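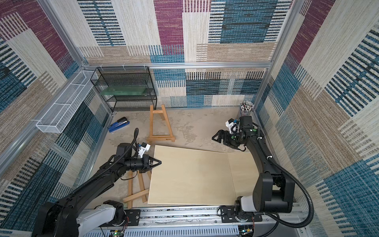

两条黑色机械臂,中间一块胶合板

慢半拍的松鼠 楼主
大家晚上好,刚从Pillstead看完Foncombe那个联展回来,鞋还没换就先来开帖了。想聊的是三号厅那幅大画,就是整面灰绿色、右下角有一把空椅子的那幅。我在前面站了好久,越看越觉得难过,觉得画的是家里有人走了以后的屋子。结果旁边一对老夫妻乐呵呵地说,这不就是夏天把椅子搬出去乘凉嘛!我当时就愣住了,回来的路上一直在想,到底是我想多了,还是他们看得太轻松?

河边煮茶
楼主好呀,我上个月也去了,跟那对老夫妻一个感觉。我外婆家以前就有这么一把椅子,一到傍晚就搬到院子里,人去厨房端西瓜了,椅子自然是空的。灰绿色对我来说就是天快黑时候的颜色,特别舒服,一点儿也不凄凉。

纸上谈冰
我得站楼主这边。墙上的说明写得清清楚楚,那一组8幅都是画家搬离老房子之后画的,空椅子前后出现了好几次。不看说明当然可以随便联想,可是看了说明还说是乘凉,我觉得有点对不起人家画家的心思。

河边煮茶
哎,冰兄这话我不太同意。说明我也看了,只讲了什么时候画的,没讲画的是什么心情呀。搬家的人也会想念乘凉的晚上嘛,想念里头本来就有高兴的部分。

慢半拍的松鼠 楼主
你们俩这么一说我更拿不定主意了,哈哈。补充一个细节,椅子腿底下有一道很淡的黄,我一开始以为是灯光打的,挪了几步再看还在,应该是画上去的。有没有人也注意到了?

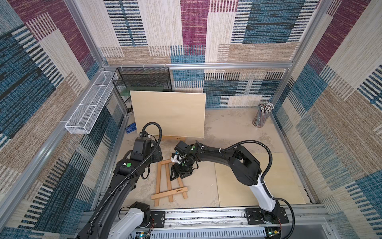 另外那道黄色离得远了几乎看不见,要走到很近的地方才行,我差点被工作人员提醒(人家态度很好,只是朝我笑了笑)。要是那道黄是从门里透出来的灯光,那屋里就还有人,我前面说的就得全部推翻重来了。

老城南的猫
注意到了!我去Omcombe看过这组画更早的一次展出,那边场地小,总共只挂了5幅,离得近,黄色看得很清楚。当时讲解的姑娘说观众留言本上写什么的都有,有人说是医院走廊,有人说是学校食堂,还有个小朋友写“椅子在等狗”。我觉得小朋友这句最好。

纸上谈冰
等狗也是等,等就说明不在,还是我这边占理。

河边煮茶
你可真会算账!

一颗盐
插一句不太一样的意见。我学过几年画,看这种画先看的是边缘和厚薄,椅子背那里刮掉过又重画,位置往右挪了一点,整幅的重心就全靠它压着。我觉得它首先是构图上需要的一块深色,你们讲的故事都挺动人,可我站在那儿真没想到故事。

慢半拍的松鼠 楼主
盐盐说的这个我完全没看出来,下次去要好好找找刮过的地方。不过要是只为了压重心,画个箱子也行呀,为什么偏偏是椅子呢?

一颗盐
箱子太沉了,椅子有空隙,能透气。好吧,我承认椅子也确实容易让人想到人。

老城南的猫
顺便问一下,图录值得买吗?我看Rahman书店标价400,有点下不了手。

河边煮茶
我翻过样书,印刷偏蓝,那幅灰绿的印出来像池塘水,黄色那道干脆没了。文章倒是写得不错,看你是想看图还是想读字。

慢半拍的松鼠 楼主
那我先不买了,谢谢茶茶。展览晚上9点才关门,我打算下班以后再去一趟,这回拉上我妈,什么都不跟她讲,看她觉得那把椅子是怎么回事,回来再跟大家汇报。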